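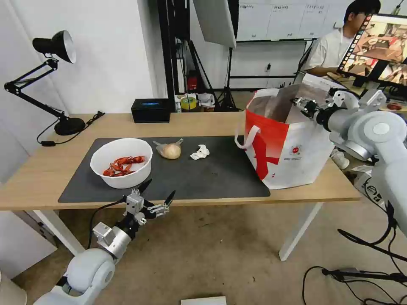
生活実習Ⅱ 第4回 配布資料
買い物袋から食卓へ:食品の出し方、置き方、しまい方

担当:Noreen Chaudhry
配布日:2023年5月3日(水曜日)

1.今回の範囲

前回(3月の補講をふくみます)は、店で食品を袋に入れる順番について話しました。今回はその反対で、家に着いてから袋の中身をテーブルに出すまでを勉強します。短い作業ですが、実習のレポートを読みますと、この部分を一行で終わりにしている人が多いです。もう少し細かく書いてください。

教科書はUrtonの第2章を使います。Ghauriのプリントは参考にするだけで、試験の範囲には入りません。

2.言葉の確認

保冷バッグ:内側に銀色の断熱材がついた袋。外から見ると普通の買い物袋と同じに見えるものもありますから、口を開けて内側を確認します。
小分け袋:野菜やパンを一つずつ入れる透明な袋。口を結ぶ場合と、テープでとめる場合があります。
トレー:浅い四角の容器。ふたがあるものとないものを、この授業では区別します。
仮置き:最後の場所が決まるまで、少しの間だけ置くこと。レポートでは「置く」と「仮置きする」を分けて書いてください。

3.テーブルの準備

実習ではテーブルの上にマットを敷きます。マットの上は食品の場所、マットの外は道具の場所、と考えてください。電気スタンドを使う班は、台をテーブルの奥に置き、コードが手前に来ないようにします。

袋はテーブルの右か左の端に立てます。真ん中に立てると、出したものを置く場所が二つに分かれてしまい、あとで並べ直すことになります。左利きの人は左の端でもかまいません。私は長い間、右の端がよいとだけ教えていましたが、Tamunoemi Bakoさんの班の発表を聞いて考えを変えました。

袋の口は大きく開けておきます。持ち手は外側へたおします。

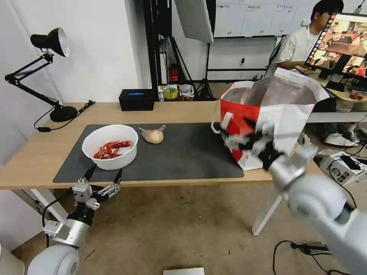
4.出す順番

原則は「入れた順番の反対」です。ただし、次の場合は順番を変えます。

(1)ボウルなど、口の広い器に入っているもの
ザリガニやエビのように山に盛ったものは、かたむけるとすぐに落ちます。両手で器の下を持って、まっすぐ上に出します。出したあとは動かさなくてもよい場所、つまり袋から遠いところに置きます。

(2)小分け袋に入った丸いもの
玉ねぎは転がります。結んだところを持って出すことはできますが、置くときは手を底にそえてください。袋の結び目は、置いてからほどきます。空中でほどく人がいますが、減点します。

(3)トレーに入ったもの
ふたのないトレーは水平に持ちます。二つ以上あるときは、横にならべて手前に置きます。重ねてはいけません。上のトレーの底が、下の食品にさわります。

(4)紙類
ティッシュを使ったら、食品と同じ場所に残さないことが基本です。実習中に仮置きするときは、マットの端を使い、最後に必ず捨てます。

5.並べ方

出したものは、背の高いものを奥に、低いものを手前に置くと、全部が一度に見えます。Porwoodの方法では食品の種類ごとに列を作りますが、品数が少ないときには必要がないと思います。
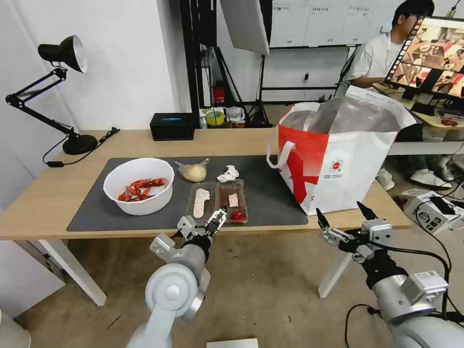
図3 トレーを手前に並べ、ボウルと小分け袋をその奥に置いた配置

トレーの向きについて質問がありました。長いほうの辺を縦にするか横にするかは、どちらでもよいです。二つのトレーの向きをそろえることのほうが大切です。

6.しまうとき

しまう作業では、最初に重いものを袋の底に入れます。トレーは底が平らになってから入れてください。ミニトマトのように小さくて丸いものは、トレーの中でも動きますので、別の小さい容器に移すほうが安全です。

保冷バッグの場合は、開けている時間を短くします。入れるものを先に全部そろえて、それから口を開けます。第3節で「大きく開けておく」と書きましたが、それは出すときの話ですので、まちがえないでください。

7.課題

自分の家で買い物袋から食品を出して、その順番を文章にしてください。長さは1,000字です。写真は一枚までつけてもよいですが、文章だけで順番が分かるように書きます。
Fimgateの記録用紙を使う人は、うらの面に「仮置き」の回数も書いてください。
参考文献は、Urtonの185ページから読み始めるとよいです。

提出は次の授業の始めに、紙でお願いします。日本語の表現が心配な人は、先に下書きを見せてください。私も自分の日本語をよく人に直してもらいますので、遠慮はいりません。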